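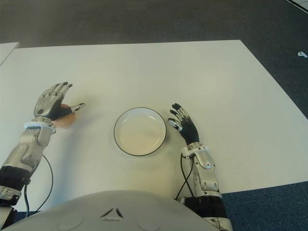 Plating station, right hand holding the round item, plate still empty.

Home | Posts | Shop floor | About | Contact

Dec 15, 2020

Plating, six months in

The catering unit at Olleson started the two-armed robot on dessert plating in June. I look after the line software there, so most of my notes so far have been on grip force and timing. These are on the work around it.

The task is small. One plate, one baked item, item goes on plate, plate goes to the tray. A shift is 300 plates. Before June this was done by two people standing at a bench, and the limit was wrists and backs, with speed a distant second.

The right hand picks, the left hand steadies or moves the plate. The pick is done palm down with the fingers curled over the item. We tried a fingertip pinch first and broke too many edges. The palm grip is slower but the breakage count went from 16 per shift to a number I can live with. The plate with the dark rim was chosen for the vision system, which finds a black line on a white table far more reliably than it finds white on white. The kitchen had plain white plates and did not want new ones. That argument took longer than the integration.

The two people from the bench are still on the unit. One now loads the item trays and clears faults. The other moved to packing, at her own request. The person on faults handled 181 stops in the first month. Most were a missed pick, cleared in a few seconds, but each one means walking over, checking the table, and pressing resume. On paper the job is lighter. In practice it is harder to settle into, as you can't get a rhythm from something that interrupts you at random. She asked for a stool and a louder alarm. The stool came in a week. The alarm needed a change request.

Breaks have changed too. Two people at a bench could cover each other without asking. Now a break has to be agreed with someone in packing who has been trained on the resume procedure, and for the first two months that was one person. We have trained more since. I should have put that in the original plan and did not.

The Ellel site wants the same cell next year. My list for them so far:

– Sort out the plates before the robot arrives.
– Train the whole shift on fault clearing.
– Tie the forearm cables back further than the manual says. A loose loop will find the table.
– Log stops by cause from the first day. We only started after 200 plates had gone through.

Next post will be on the gripper pads and how long they last.

3 comments

wang_k: What are you using for food contact on the palm side? Ours failed the wipe test.

Zukex: We had the same fight over plates. Lost it, and put a gray mat under them.

linelead: Was pay looked at for the fault clearing role? It reads like a different job to me.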